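Módulo de conservação preventiva — aula prática sobre capas de proteção

Estas notas acompanham a sessão da tarde na oficina Hamedora. Convém lê-las antes de vir, porque na aula passamos quase logo à bancada.

## 1. Para que serve a capa

Uma capa leve protege do pó, da luz direta e de pequenos salpicos. Não protege de pancadas nem resolve uma sala húmida. No inventário Dornadcombe, que usamos como caso de estudo, a peça mais antiga é uma arca de 1773 e esteve tapada durante mais de 20 anos com o mesmo pano de algodão. O pó não entrou, mas as dobras do pano ficaram marcadas no verniz da tampa.

Os tecidos sintéticos leves têm vantagens: pesam pouco, largam poucas fibras e sacodem-se facilmente. Têm também dois defeitos que interessam para o exame prático. Escorregam das superfícies lisas e, quando ficam amarrotados muito tempo, guardam os vincos.

## 2. Retirar e dobrar

Antes de levantar a capa, verificar se está presa a alguma saliência (puxadores, dobradiças, cantos soltos). Levanta-se sempre na vertical. Arrastar a capa sobre a peça é o erro mais comum e leva atrás lascas de folheado.

Se o tecido vier amontoado, não se começa a dobrar pelo monte. Procura-se primeiro uma bainha e segue-se com os dedos até ao canto. 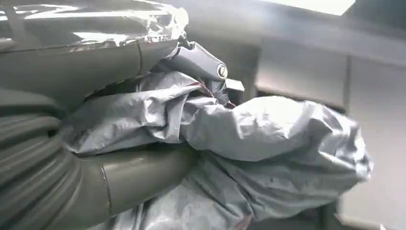

Encontrado o primeiro canto, o segundo procura-se ao longo do mesmo lado, sem largar o primeiro. Só depois se abre o pano sobre a mesa. A sequência que seguimos é a de Marchetti:

1. Estender o tecido com o avesso para cima.
2. Alisar do centro para as bordas, com a mão aberta.
3. Dobrar em três no sentido do comprimento.
4. Enrolar sem apertar e atar com fita de algodão.

Para capas pequenas o rolo pode ser substituído por uma dobra simples — desde que a linha da dobra mude de cada vez que se arruma.

## 3. Registo

Cada capa tem uma ficha própria, modelo Bromell, com 5 campos: número, medidas, material, estado e data da última lavagem. Fios puxados e bainhas descosidas anotam-se no campo do estado, mesmo que pareçam sem importância. Se o material não for conhecido, escreve-se "sintético, não identificado".

## Para a próxima aula

Trazer luvas de algodão, lápis macio e fita métrica. A ficha 17 deve vir preenchida a lápis. Quem faltou em dezembro pode fazer a parte da dobragem no início da sessão.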